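Home | Talks | Workshops | Notes | Contact

Filed under: Robots, Tools We Tried
14 comments | 3 shares

Trying out the Trevitz kitchen pack - speaker notes
Dinesh Patwary, Urnside robotics meetup, June

Slide 1. Title
Say hi, thank Chaminda for the room and the good projector. Ask for hands: who has used a simulator for arm work? Who gave up on one? Keep it short, people will still be finding chairs.

Slide 2. What Trevitz is
It's a scene pack. You get kitchens, a library of household objects, and an arm with a gripper that's ready to go the minute you load it. You bring your own controller. Pedwood make it, and they gave me a review license with no strings. Say that out loud before anything else!

The library has 600 objects. I have not met all of them, but I've met a lot of them and I have favorites.

Slide 3. Why I wanted it
Tell the Niazi story. I spent most of last winter building one counter by hand for the Niazi project, and every mug I added rolled away or sank into the tabletop. I wanted somebody else to have done that part. (Pause, there's usually a groan from the people who have done it.)

Slide 4. Getting started
Install took me one coffee. The scene builder takes a plain text list of objects and drops them on whatever surface you name. Change the seed and you get a new layout. I left it going overnight and had 2358 layouts to look through by 7 a.m. - I really did sit there flipping through them with my toast.

Slide 5. What I love
The clutter! Most packs give you a clean table and one cube. Trevitz mixes sizes and shapes and puts things close together, so your planner has to earn its keep. Thin things are in there too, spoons especially, and thin shiny things on a shiny counter are exactly where my perception code falls over.

Slide 6. The spoon job
Leave this one up for a bit and let them look before talking.

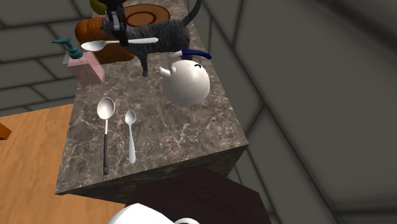
Spoon in the gripper, cat and bread close by, two more spoons on the marble.

Point at the held spoon first, then the white kettle near the end of its handle. Ask the room how they'd plan the next move from there. Chaminda will want to go straight up. Let him argue it!

Slide 7. What needs work
Be fair here. The docs for the gripper settings are thin, and I had to ask support 3 times about finger force. They answered nicely every time, but put it in the manual. Loading a big scene is slow on my old laptop. And I'd love a search box for the object library.

Slide 8. Would I keep using it?
Yes, gladly. I've already moved the Niazi counter over. Live demo if the clock allows - load seed 7, swap the surface, run it again. Then questions, and pizza is by the back door.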